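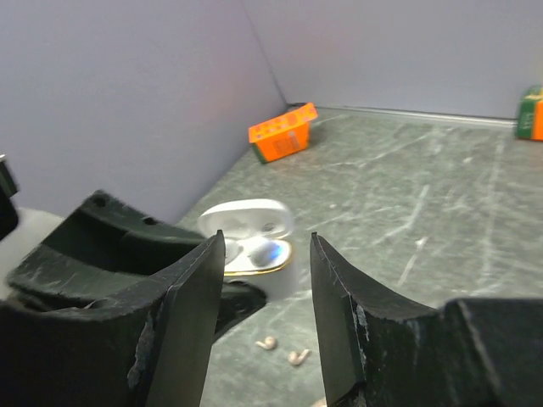 Avumdale — auriculares sem fios com estojo de carregamento

Preço: 76 €
Referência: 1,526
Disponibilidade: por encomenda

Já vendemos muitos auriculares pequenos e desconfiamos de quase todos. O fabricante, a Kahsay, garante que o Avumdale "redefine a forma de ouvir". Não sabemos o que isso quer dizer e a brochura não explica. O que podemos dizer é o seguinte.

O estojo é branco, com tampa articulada e um friso dourado fino à volta do rebordo. Por dentro é brilhante e tem dois encaixes, um para cada auricular. Os auriculares são bege. Estojo branco e auriculares bege é uma combinação que na loja dividiu opiniões; quem quer tudo da mesma cor deve procurar outro modelo, porque este só se fabrica assim.

O interior brilhante fica bem no primeiro dia. Depois apanha dedadas, como todos os interiores brilhantes, e convém ter um pano à mão.

Bateria

A bateria do estojo tem 400 mAh, segundo a ficha técnica. A Kahsay fala também em "dias de autonomia", sem indicar a que volume nem com que tipo de chamadas. Pedimos esses dados em setembro e ainda não os recebemos. Até lá, não publicamos nenhum valor em horas.

Tamanho e arrumação

São auriculares pequenos. Isso agrada a quem tem orelhas estreitas e aborrece quem costuma pousar as coisas na mesa e esquecer-se delas. O bege perde-se com facilidade num tampo claro ou num tapete — já os procurámos mais do que uma vez. O melhor é habituar-se a devolvê-los ao estojo e fechar a tampa.

Quanto ao uso em secretária ou na mesa da cozinha, entre pacotes de sumo e o resto do lanche, o aparelho não traz qualquer indicação de resistência a líquidos. A palavra "desportivo", que aparece na caixa, não substitui um certificado.

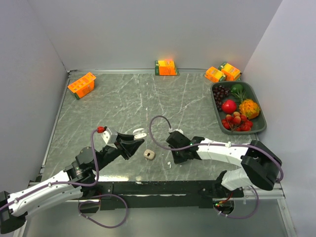 O que vem na caixa

Estojo de carregamento
Dois auriculares
Cabo curto (curto mesmo, conte com uma tomada por perto)
Folheto de instruções em letra miúda

Não inclui carregador de parede nem pontas suplentes. As pontas da Pendley servem, mas vendem-se à parte.

Para quem faz sentido

Para chamadas e rádio, chega. Para ouvir música com atenção, a linha Fovthorpe custa mais e, no nosso entender, justifica a diferença. O Avumdale vendeu 929 unidades na nossa loja e as devoluções foram quase sempre pelo mesmo motivo: a pessoa esperava aquilo que a brochura prometia.

Devoluções

Aceitam-se com a embalagem completa e o selo das pontas intacto. Por razões de higiene, não há exceções.

Ficha revista em 10 de março de 2014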